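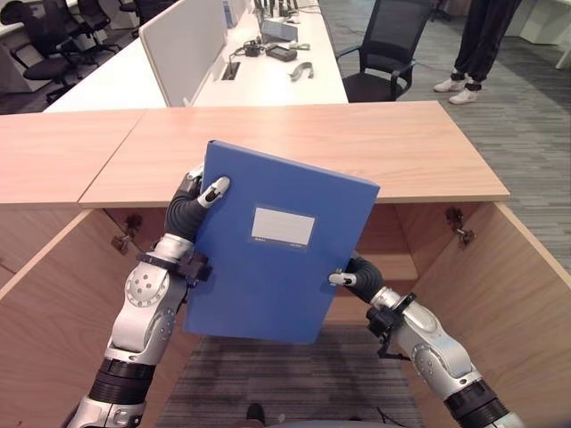

Notes for the spring guild talk: choosing wool for colorwork
Draft of 9 January 2026

Open with the swatches. Pass the two hats down both sides of the room before saying anything, so people have something in their hands while I get the projector going.

Good evening! I'm going to talk about sticky yarn tonight, and I'm a bit giddy about it. By sticky I mean wool with enough tooth that the stitches grab each other. You can strand it, steek it, drop a stitch and go make tea, and the stitch will mostly wait for you.

SLIDE: Plilotcombe, natural gray
Woolen-spun, two-ply, 167 yards to the skein. It feels a little crisp when you wind it. Please don't judge it yet! Wait for the washed swatch (green tag). The strands bloom and fill in the gaps, and all those uneven floats I was ashamed of just settle down. I love this stuff.

SLIDE: Bekico, same chart
Smooth, worsted-spun, lovely in cables. In colorwork every wobble shows. Pass the swatch with the red tag and let them find my mistakes. Same needles, same hands.
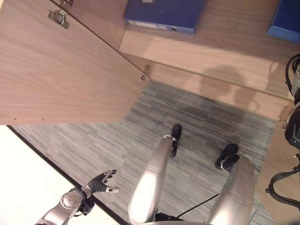 Storing wool is the part I always get asked about in the break, so I'm putting it in the talk this time. Keep it clean, keep it closed up, and look at it often. Moths like dark corners where nothing gets moved. Cedar smells wonderful but I wouldn't count on it. A wooden cabinet with a big door on concealed hinges is perfectly good, as long as you swing that door wide a few times a year and pull everything out. Mine gets done every March, and I always find a skein I'd forgotten (hooray).

Wash sweaters before they go away. Bag them singly.

SLIDE: Lytvynenko mitten chart
Handout time. The chart takes 2 colors and more than 200 yards in all if you make the long cuff. Start with high contrast. Take a phone photo in black and white, and if the two balls look the same, swap one out. Mention holding the pattern color below the background. Demo slowly, then again from the other side of the table.

If time is short, skip the Cotar slide. If not: it's a lighter single, pretty, pills at the thumb.

Questions. Someone will ask about superwash. Short answer, swatch it, wash it, hang it up overnight and measure again. Get the hats back before the raffle.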